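### 4.2 Soft items and the release problem

Draft of 30 May 2018, numbers in this section still to be checked by Ewan against the raw logs.

Rigid items were mostly solved by the first Wusero controller and we don't dwell on them. Soft items are another matter. A cap, a bag, a glove - the shape changes as soon as a finger touches it, so the grasp planned from the first view is already wrong at contact. Earlier runs with Minja handled this by replanning. Slow, and the replanner often chased its own errors.

Our approach is cruder. Close on a coarse target, let the fingers stop wherever the current limit says so, then take the finger positions as a reading of the object. No new view needed. The wrist pose is corrected once, from those readings, and only then does the lift start. We call this stop-and-read in what follows.

Training data came from 4000 demonstrations recorded at Namutside. Of these 748 involved cloth or something cloth-like, the rest rigid or semi-rigid items. Table layouts were not tidied into a standard grid. Small items stay on the felt during a run, and background furniture stays where it stands, becuase a policy that only works on a bare bench is not much use to anyone. Two fingers over the top and the thumb opposed is the grip we asked operators to use for headwear, with other grips allowed if the first closure slipped.

The cap task is the one we return to throughout (Figure 3). It is harder than it sounds. Too far back on the crown and the fabric folds under the fingers, too far forward and the load goes onto the brim, which bends and gives a false reading at the thumb. The stand is light as well. Push down while closing and the whole thing shifts, so the downward force is capped seperately from the closing force.
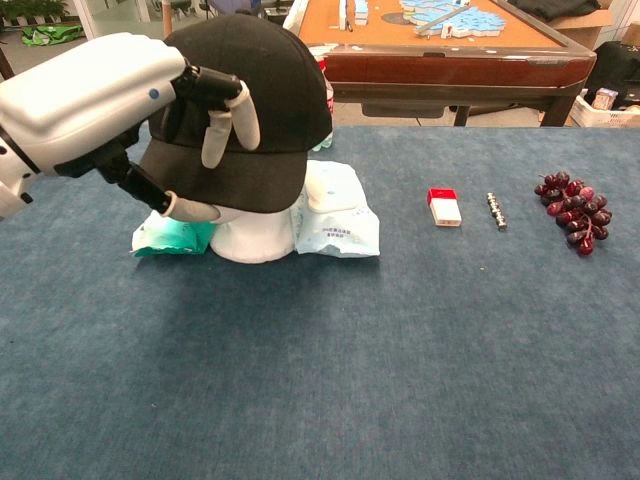
**Figure 3.** Cap task, head-shaped foam stand. Fingers over the front of the crown, thumb beneath the brim. Soft packages either side of the stand, small items further right.

### 4.3 Evaluation

We ran 200 trials of the cap task, split evenly between stop-and-read and the replanning baseline. Same operators for resets, same start poses, order shuffled. A trial counts as a success only if the cap comes clear of the stand and the stand is still upright afterwards. Partial lifts are failures. Brian Mugo scored all trials from video without being told which method was running.

Stop-and-read did better in both light and cluttered layouts, with the larger gap in the cluttered ones. Full table in the appendix. Most remaining failures were at the thumb: contact on the brim read as contact on the crown, wrist corrected the wrong way, cap twisted out. A second reading after the correction would probably catch these - not tested yet, planned for the July runs on Mostanura.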